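La sala Sestent de Requena reabre en marzo con nuevo tratamiento acústico

5 comentarios · Compartir

La sala polivalente Sestent, en Requena, volverá a abrir al público en marzo una vez terminada la corrección acústica del recinto. La intervención afecta a las paredes laterales, el techo y el fondo de la sala, e incluye la sustitución de los conductos de ventilación que discurren sobre el escenario. El aforo se mantiene en unos 400 asientos.

El recinto tiene un volumen de 3.878 metros cúbicos y planta casi rectangular, con paredes paralelas de bloque enlucido. Esa geometría producía un eco flotante muy marcado entre los laterales, y el tiempo de reverberación en graves superaba con claridad el de las frecuencias medias. En la práctica, la palabra amplificada perdía definición a partir de la mitad de la platea, y los técnicos de las compañías visitantes compensaban recortando graves en la mesa.

El proyecto lo firma la arquitecta Amparo Urquijo, con los cálculos acústicos de la consultora Wuduvcombe. Se han colocado paneles absorbentes de lana mineral en el fondo de la sala y difusores en el primer tercio de los laterales. Los paneles van separados del muro por una cámara de aire para extender la absorción hacia las bajas frecuencias. El resto de la pared lateral conserva el enlucido, pero se ha trasdosado con un ligero ángulo que rompe el paralelismo.

«La sala no era demasiado grande para la palabra, tenía la absorción mal repartida», explica Satish Chauhan, responsable de los cálculos. Según Chauhan, las primeras simulaciones planteaban forrar también el frente del escenario, opción que se descartó por el uso ocasional del espacio para música de cámara sin amplificación.
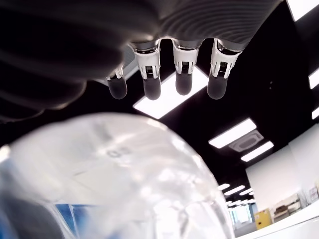
Mano robótica vista desde abajo, con el techo negro al fondo.

La ventilación ha sido la partida más laboriosa. El ruido de fondo con la sala vacía procedía en su mayor parte de las rejillas de impulsión, donde el aire salía a una velocidad excesiva para la sección disponible. Se han instalado conductos de mayor diámetro, silenciadores a la salida de la climatizadora y soportes elásticos en la bancada. El caudal nominal no varía. La climatizadora es la que ya existía, y su renovación queda pendiente de otra fase para la que no hay plazo.

Se ha aprovechado además el desmontaje del falso techo para rehacer el cableado de audio e iluminación, con 3.095 metros de línea nueva. Las canalizaciones de señal y de fuerza discurren ahora por lados opuestos de la sala y solo se cruzan en perpendicular – antes compartían bandeja en casi todo el recorrido, con el zumbido consiguiente en las líneas de micrófono.

Las mediciones finales se harán en dos condiciones, con la sala vacía y con público. La segunda serie se tomará durante un ensayo abierto, mediante barrido sinusoidal y con fuente omnidireccional en el centro del escenario. El informe recogerá el tiempo de reverberación por bandas de octava, la claridad y el índice de transmisión de la palabra en varias filas. Marcelino Pastor, jefe técnico de la sala, indica que los resultados se incorporarán a la ficha que reciben las compañías, junto con el plano de cargas actualizado.

La programación de la reapertura todavía no está cerrada. Durante las primeras semanas se dará prioridad al teatro de texto y a las conferencias, los usos que concentraban las quejas. El bucle de inducción para audífonos, que cubría solo las filas delanteras, se ha ampliado a toda la platea.

5 comentarios

Kristaps Laur
¿Se va a publicar el informe de mediciones completo o solo la ficha? Los valores por bandas serían útiles para los que trabajamos con equipo propio.

vecina_requena
Lo del bucle para audífonos ya tocaba. Mi padre dejó de ir porque desde la fila de atrás no entendía nada.

Unathi Mkhize
Toqué allí con un cuarteto y sin amplificar sonaba bastante bien. Espero que no la hayan dejado demasiado seca.

tramoya22
Mucho conducto nuevo y la climatizadora vieja. El ruido de las rejillas bajará, de acuerdo, pero el compresor se oía desde el pasillo de camerinos.

Kristaps Laur
@tramoya22 Los silenciadores van a la salida de la máquina, así que por conducto algo debería notarse. Por la estructura depende de cómo hayan montado los apoyos.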